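Project report, April 2019
**Can a machine do the boring jobs yet?**

When our group picked this topic, we were thinking of dishes and laundry, and I will admit that I was mostly hoping for good news about laundry. Our advisor steered us toward the shop floor, where the chores are plainer and the parts stay the same shape from one day to the next. So our project, which we named Kindora, is about tending trays: taking a thin tray from a rack, bringing it to a fixture and putting it back again. We built the whole workcell in simulation, with a black arm on a pedestal, a rack with slots and a pair of red-rimmed trays at the front of the table. 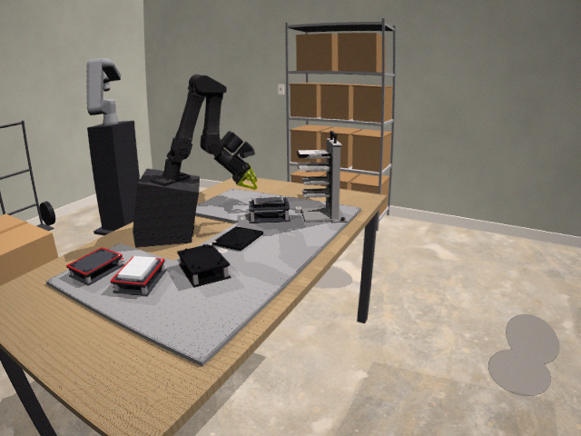

Anyone who has put away baking sheets in a narrow cupboard knows the motion. You tilt a little, you feel for the edge, and you slide. Our arm can't feel for anything, so every slot has to be written down for it as a position, and we spent most of the winter on those positions (and on a good deal of cocoa). We set ourselves a limit of 100 practice runs for each version of the program, and our log grew to 3864 lines before we learned to trim it.

The rack was the hardest part by far. The slots are stacked close together, and the fingers have to come in beside the post without brushing the tray above or below.
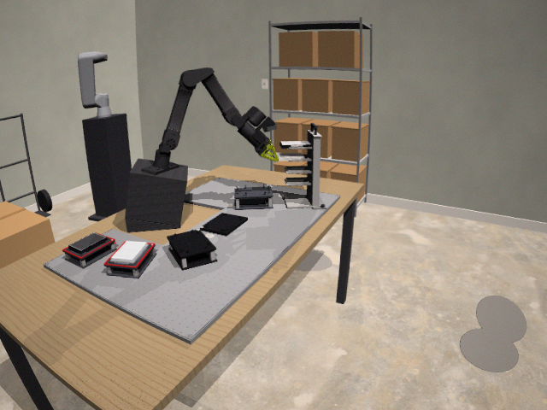
Austra Siliņa wrote in the margin of our draft that a home would be harder still - at Virley the racks stay put, but in her kitchen the pans move every evening. We think she is right, and in August we would like to try the same task with the rack shifted a little each time.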